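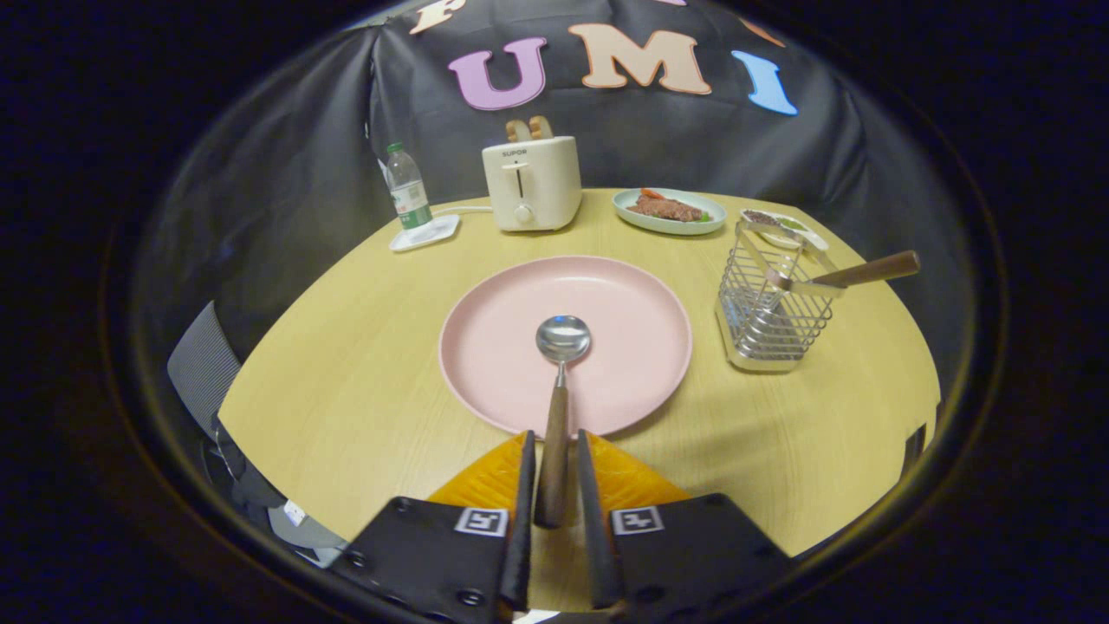 Print | E-mail

July 25, 2024

Glaze tests for the Urkura clay, continued. I fired 12 small tiles in the Ititside kiln with the pale grey recipe. Top reading was 897 degrees, a little lower than I wanted. Three tiles have pinholes near the edge, the others are smooth. The colour is more grey than on the Trerna clay, where the same recipe came out almost white.

I think that I put the second coat too early. Next time I will wait six hours between the coats, and I will sieve the glaze again before I start.

The bucket marked Greenberg has nearly 3 litres left. Please do not add water to it, I already corrected the thickness. The lower shelf of the kiln has a small crack on the left side, so keep heavy pots off it.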